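Threads > Football > Lower leagues

Latest Fixtures Tables Threads About

Filtano v Pullik: notes on the cup replay
Angus Cairns
14 April 2022

1/ Pullik are through to the semifinal after a 2-1 win at Filtano last night. I watched the whole replay and took notes, so this will be a longer thread than usual. 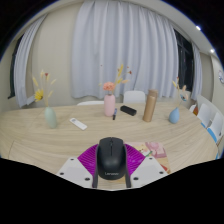 2/ The first game in Pullik ended goalless and neither side deserved more. Both managers changed their shape for the replay. Filtano went to three at the back, Pullik dropped a striker and put an extra body in midfield.

3/ The extra midfielder was Ewan Cowie, starting for the first time since January. He had been out with a hamstring problem. He played deeper than he used to and mostly kept the ball moving sideways.

4/ Filtano were better early on. They got the ball wide quickly and won a lot of corners in the first 20 minutes. Their goal came from one of them, a header at the near post after Pullik's keeper started to come and then stayed on his line.

5/ I have written before about Pullik defending corners. They mark zones and leave two players on the halfway line. Teams with a tall runner at the near post keep scoring against them. Kimari did it in the league last month with almost the same routine.

6/ The equalizer was soft. A throw-in on the left, a bounce nobody dealt with, and a low shot through a defender's legs. The Filtano bench wanted a foul on the center back. I have seen it back several times and I think the referee was right to let it go.

7/ After halftime the three at the back stopped working. The wing backs were tired and Pullik kept finding space behind the one on the right. Filtano waited until 12 minutes from the end to change it, and I thought that was too late.

8/ The winner came in the 96th minute. Free kick from deep, knocked down, finished from close range. Most of the ground was already getting ready for extra time. The Filtano players stood around for a while before they restarted.

9/ Some people have asked where the stoppage time came from. There was a head injury to the Filtano captain and a long delay for it, plus the usual substitutions. The board went up with six on it and the goal was inside that.

10/ The captain walked off without help and was sitting with the subs at the end. The club has not put out anything on him yet. I'll add it here if they do.

11/ Semifinal draw: Pullik get Siliņa away. The other tie is Kimari at home to whoever wins the last replay. Siliņa have the best home record left in the cup, and their pitch is narrow, so Pullik may need to go back to two strikers.

12/ Cowie came off late on and looked to be moving fine. If he can start again I would keep him in. The passing was tidier with him there even if he did not create much.

13/ For Filtano it is the league now. They are four points off the playoff places with a game in hand, and that game is away at Siliņa. They need a fit right wing back more than anything else.

14/ Correction to post 4: the header was after a short corner, so it came from the second cross. Thanks to Tharushi Wanigasekara for pointing it out.

15/ Team news for the weekend goes in a separate thread. Replies are open on this one if you were at the game and saw the free kick from the other end.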